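Los robots llegan al almacén: qué cambia para las personas que trabajan allí

Cuadernos para lectores jóvenes - Serie «El trabajo por dentro»
Recomendado a partir de 9 años

Cuando una familia encarga por internet una funda de teléfono, un juego o unas zapatillas, el pedido viaja hasta un almacén. En él, alguien tiene que encontrar el objeto, comprobar que es el correcto y ponerlo en una caja. Durante mucho tiempo, todas esas tareas las hicieron personas. Ahora, una parte la hacen máquinas.

Este cuaderno explica cómo ha ocurrido ese cambio en el centro de preparación de pedidos de Vorkico, una empresa que vende accesorios para teléfonos y pequeños aparatos. El centro guarda 838 productos distintos, y de sus muelles pueden salir hasta 1.000 paquetes en un solo día.

¿Qué significa automatizar?

Automatizar una tarea significa conseguir que una máquina la haga sin que una persona tenga que dirigir cada movimiento. Una lavadora es un buen ejemplo: se pone la ropa, se elige un programa y la máquina se ocupa del resto. Antes había que frotar, aclarar y escurrir a mano.

Un robot es una máquina que puede percibir algo de lo que tiene cerca y moverse según lo que percibe. Algunos robots tienen ruedas. Otros son brazos fijados al suelo o a una mesa. La mayoría de los robots de trabajo no se parecen en nada a los de las películas.

Las tareas del almacén

En Vorkico, el recorrido de un pedido se divide en varias partes. Primero se busca el producto en las estanterías. Después se lleva a la zona de mesas, se coloca en un recipiente y se revisa. Por último se empaqueta y se pega la etiqueta con la dirección.

La primera parte que se automatizó fue el transporte. Antes, una persona podía pasar casi toda la mañana caminando entre los pasillos con un carro. Desde octubre, unas plataformas con ruedas fabricadas por Drernico acercan las estanterías hasta las mesas. Las plataformas se detienen si detectan a alguien en su camino, y las personas tienen sus propios pasillos, marcados en el suelo.

La segunda parte, la de coger cada objeto y colocarlo en su recipiente, resultó mucho más difícil.

¿Por qué es tan difícil coger una cosa?

Para un niño o una niña, coger una goma de borrar es sencillo. La mano se acerca, los dedos se cierran y ya está. Pero la mano hace muchas cosas a la vez: calcula la distancia, elige por dónde agarrar y decide cuánta fuerza conviene emplear.

Una funda de teléfono es fina y tiene el borde levantado. Si está tumbada sobre la mesa, hay que sujetarla por los lados. Si se aprieta demasiado, se dobla. Si se aprieta poco, se cae. Un cargador, en cambio, es pequeño y duro, y un cable enrollado cambia de forma cada vez que se toca.

Una máquina no nace sabiendo todo esto. Hay que enseñárselo.

Personas que enseñan a las máquinas

De la enseñanza se encarga un equipo de Vitanura, una empresa que prepara robots para almacenes. Los instructores se ponen delante de una mesa y utilizan pinzas que se sostienen con las manos, parecidas a las que llevará el robot. Con ellas cogen un objeto y lo depositan en un recipiente. Los movimientos quedan grabados y el robot aprende de esas grabaciones.

Los instructores repiten la misma acción muchas veces, con pequeñas diferencias. Unas veces el objeto está recto, otras está girado. También cambia el lugar del recipiente. Si el robot solo viera una manera de hacerlo, se equivocaría en cuanto algo estuviera en otro sitio.

Varias personas que antes preparaban pedidos trabajan hoy como instructoras. Conocen bien los productos - saben cuáles resbalan, cuáles se enganchan y cuáles se rayan con facilidad - y ese conocimiento es muy útil para entrenar a una máquina.

¿Qué ha cambiado para los trabajadores?

Ha cambiado el esfuerzo físico. El personal camina menos y empuja menos carros. A cambio, pasa más tiempo de pie en un mismo lugar, y por eso la empresa ha fijado 2 descansos adicionales en cada turno.

Han cambiado también los conocimientos necesarios. Quien trabaja en las mesas debe saber leer los avisos de una pantalla, detener una máquina con seguridad y comunicar una avería. Todo el personal recibió un curso antes de que empezaran a funcionar las plataformas.

Y hay puestos que ya no existen. El transporte con carro ocupaba a una parte de la plantilla. Algunas de esas personas pasaron a revisión, a mantenimiento o a la enseñanza de robots. Otras prefirieron buscar empleo fuera del centro. La automatización puede quitar trabajos pesados, pero obliga a decidir qué pasará con quienes los hacían, y esas decisiones las toman personas.

Lo que sigue en manos humanas

La revisión final se hace a mano. Una persona abre el pedido, mira si el producto está dañado y comprueba que coincide con la lista. También son personas quienes atienden los casos raros: una caja rota, una etiqueta borrosa, un artículo que ha aparecido en la estantería equivocada.

El mantenimiento corre a cargo de los talleres Ramanauskas, que limpian los sensores y cambian las piezas gastadas.

Palabras que conviene conocer

Pinza: pieza con dedos mecánicos que se abren y se cierran para sujetar objetos.
Sensor: dispositivo que mide algo, como la luz, la distancia o la presión.
Turno: grupo de horas en las que trabaja un mismo equipo.
Avería: fallo que impide que una máquina funcione bien.

Para hablar en clase

Pregunta en casa qué tareas del trabajo de tus familiares hace hoy una máquina y quién las hacía antes. Elige después una tarea de tu colegio y escribe los pasos necesarios para realizarla, en orden y sin saltarte ninguno. Un compañero deberá seguirlos exactamente como están escritos.

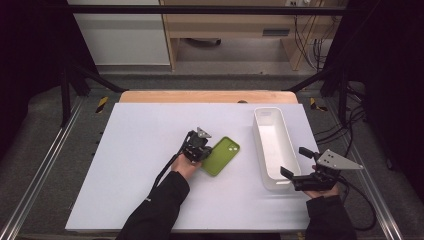
Dos pinzas de mano, una funda de teléfono y un recipiente blanco sobre la mesa de trabajo. Fotografía: Vitanura.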